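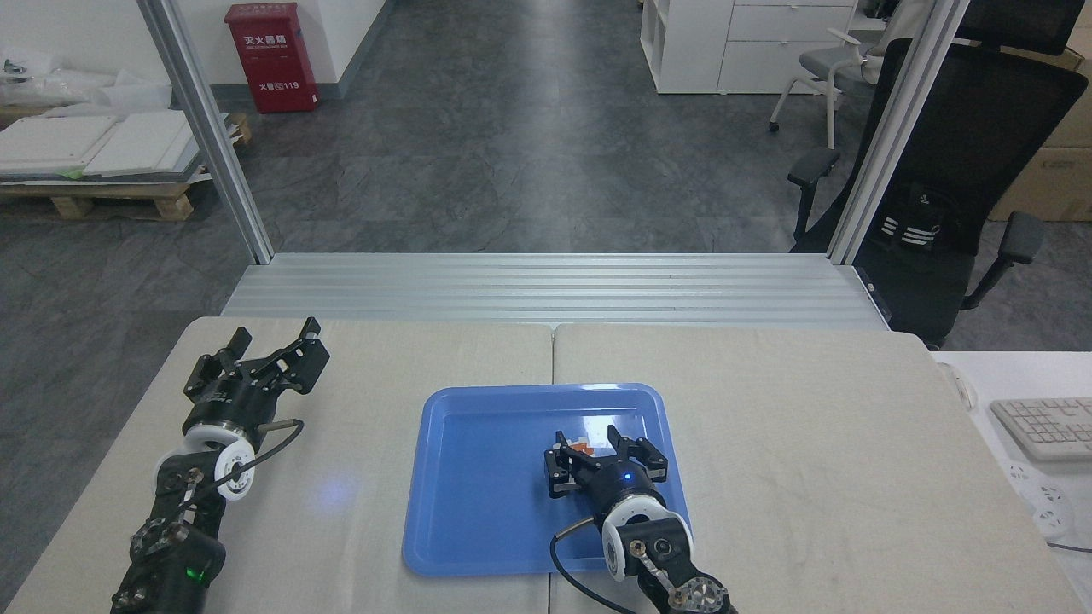

Ticket 3000
Subject: Tray rocks on the line between the two tabletop panels
Product: Stellora work table, double top, light beige
Opened by: Emese Csonka
Category: Furniture / assembly
Status: Solved

Emese Csonka, 9:20

Good morning,

We have one Stellora table with the double top. The two panels lie next to each other and the joint between them goes through the middle of our working area. We use a blue plastic tray with rounded corners and we put small parts in it for sorting. The tray has to stay in the center, so it lies over the joint, half on the left panel and half on the right.

The problem is that the tray rocks. If I press on one corner, the opposite corner goes up a little and comes down with a click. When I pull my fingernail across the joint from left to right, it stops at the edge of the right panel. I think the right panel is higher. It is more at the near side of the table and almost nothing at the far side.

I have already tried the following:
- I cleaned the joint with a dry brush. Some crumbs of packing foam came out, but the tray still rocks.
- I turned the tray around. Same result.
- I put the tray completely on the left panel. It does not rock there. Then completely on the right panel, also good. So I believe the tray is flat.

Please tell me if the panel is defective or if it can be adjusted. I prefer to adjust, because the old packing boards are gone and returning the panel would be difficult.

Kind regards,
Emese Csonka

Huỳnh, Pravance support, 10:05

Hello Emese,

Thank you for testing the tray on each side, this saves us one question. A step that is bigger at one end usually comes from the feet or from the screws below. A bad panel is less likely. Can you check these points?

1. Is the floor tiled? If yes, does any foot stand on a grout line?
2. Are all 4 screws below the right panel tight?
3. Is there anything between the panel and the support rail?

Please lay a straight ruler across the joint too, near side and far side, and write what you find.

Emese Csonka, 11:40

Hello,

1. Yes, we have gray tiles. The near right foot stands partly on a grout line. I did not notice this when we placed the table.
2. Three screws are tight. The one at the near left corner of the right panel, so next to the joint, turns by hand.
3. I cannot see well in there. I used a phone light and there is something white between the rail and the panel, maybe a piece of the packing film.

With the ruler (it is 1000 mm long) I can see light under it on the left panel at the near side. I can push a bank card in. At the far side the card does not go in.

Huỳnh, Pravance support, 11:55

I think you have found it. Please do the work in this order:

Take everything off the right panel. Loosen the four screws, but do not remove them. You need the 5 mm hex key from the bag with the feet. Lift the near edge a little and pull the white piece out. Push the panel against the left one, then tighten the two screws next to the joint first and the outside screws after. Leave the feet for the end, otherwise you will adjust them two times.

After this, move the table until the foot stands on a full tile, and check with the ruler again.

Emese Csonka, 14:30

I did it with a colleague who held the panel. The white piece was packing film, folded several times. It was exactly over the rail at the near side.

After tightening the screws, the ruler lies flat at the far side and in the middle. At the near side there was still a very thin light. We moved the table toward the storage cabinet so the foot is on the tile, and I turned this foot down until the light disappeared. I could not move the table the other way, we must keep the way to the fire extinguisher cabinet free.

The tray is back over the joint. I pressed on all corners and there is no click.

One more question. The joint still collects dust and small crumbs. May I put tape over it?

Huỳnh, Pravance support, 14:50

Very good. I would not use thick tape, it will make a new step and the tray may rock again. A thin clear tape is fine, or only a brush at the end of the day. Please check the screws again after a few weeks of use.

Emese Csonka, 15:10

Then I will use the brush. I wrote the screw check on our list for April. You can close the ticket, thank you for the quick help.

Ticket closed by Pravance support
Cause: packing film between rail and panel, one loose screw, foot on grout line
Parts sent: none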